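Häufige Fragen zur Wärmepumpe im Bestand
Stand: 17. Dezember 2023

Für welche Häuser plant Zosell Anlagen?
Wir planen Luft-Wasser-Wärmepumpen für Ein- und Zweifamilienhäuser. Reihenhäuser prüfen wir vorab auf den Abstand zum Nachbarn.

Muss ich vorher dämmen?
Das hängt von der Vorlauftemperatur ab. Kommt das Haus an kalten Tagen mit 43 Grad aus, ist eine Dämmung für den Betrieb nicht nötig. Oft reicht es, einzelne Heizkörper zu tauschen.

Wie viel Platz braucht das Außengerät?
Das Modell Tisterard steht auf einem Betonsockel. Vor dem Ventilator müssen 40 cm frei bleiben, Hecken bitte entsprechend zurückschneiden.
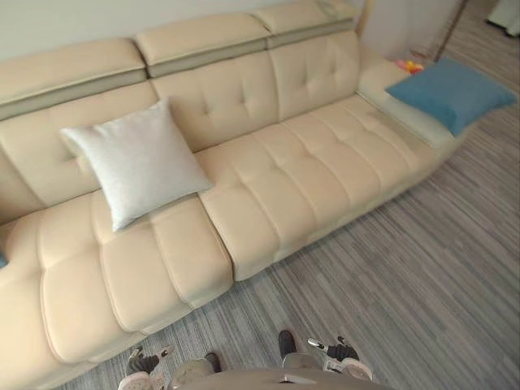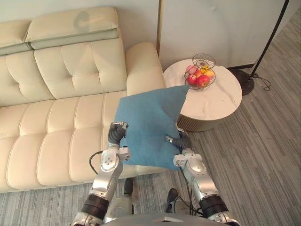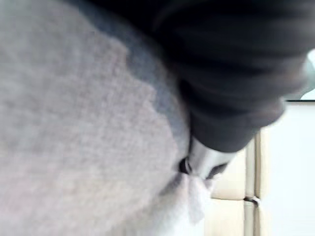
Wie lange dauert der Einbau?
Rechnen Sie mit drei bis vier Arbeitstagen. Die Heizung ist dabei meist höchstens 24 Stunden außer Betrieb. Warmwasser stellen wir auf Wunsch über einen Heizstab bereit.

Was kostet die Planung?
Heizlastberechnung und Ortstermin kosten zusammen 621 Euro. Bei Auftrag wird der Betrag verrechnet.

Kann der alte Öltank im Keller bleiben?
Ja, wenn er gereinigt und stillgelegt ist. Den Ausbau übernimmt unser Partner Verbruggen, das Angebot kommt getrennt.

Wer wartet die Anlage?
Unser Kundendienst, einmal im Jahr. Termine für den Dezember sind vergeben.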